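Getting the Stoda cell to behave again

I promised an update on the Stoda, my simulated kitchen cell, and I've been putting it off since June, mostly because it was broken and I was sulking about it. Short version for anyone new: one arm, one two-finger gripper, one kitchen I keep redecorating, and a wrist camera that has to agree with all of it.

What went wrong was my own fault. I pulled in the Skarkarness update at 11 p.m. without saving my old settings file (I know, I know!) and every offset for the hand went back to the factory numbers. The fingers were closing 15 millimeters before they got anywhere near a handle.

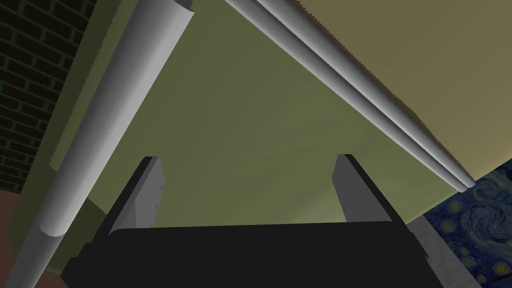
So I started over with the finger zero. You open the hand all the way, write down what the joint says, close it on nothing, write that down too, and put both into the gripper file by hand. Mine came out at 43 and 3,228, which looked crazy to me until I remembered the new version counts in encoder ticks. Then the wrist camera. I park the arm over the counter, check that both fingertips show up in view, nudge the mount, reload, and do it all again. It took me most of an evening and a whole pot of coffee. 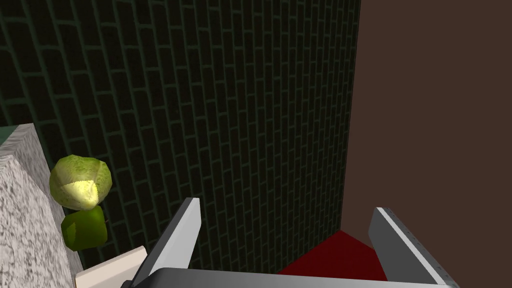
Abubakar wrote in the comments last time that I should quit nudging the mount and fix the tool frame first, and that everything after it would fall into place. Well, I tried it, and yes, fine, it's a much better order. My camera error shrank to almost nothing before I'd touched the mount at all.

The last job was collision padding. Flollgate, the planner I use, wraps a fat invisible shell around the hand, and in a tight corner it just gives up and says no path. I thinned the shell on the fingers only and left the palm alone, then reran my 127 test poses overnight. Still a few grumpy ones near the cabinets, so that's for next time.
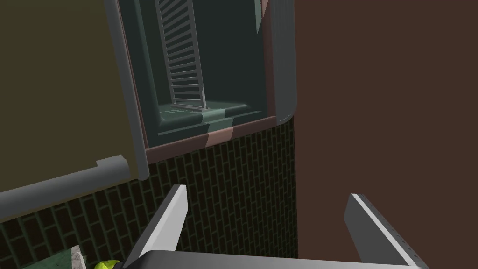

Hand open by the compartment with the rack in it.

Settings file is backed up in two places now, by the way.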